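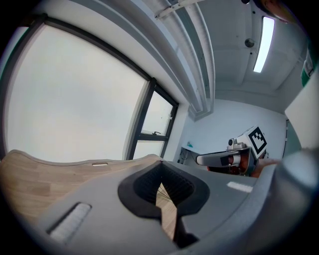

Workroom at Gikham

The upstairs room is open again for the autumn. The big window with the dark grey frame gives plenty of daylight even when it's overcast, so most people will want the wooden table on that side. Please wipe it down with a damp cloth when you finish – no sprays, they mark the wood. Shut the small upper window before you lock up.

Liliana Pace has the key and the booking sheet. Botond Bognár is taking names for the April sessions and would like them by 18/09/2018. Chairs go back against the wall, and mugs need to be taken down to the kitchen.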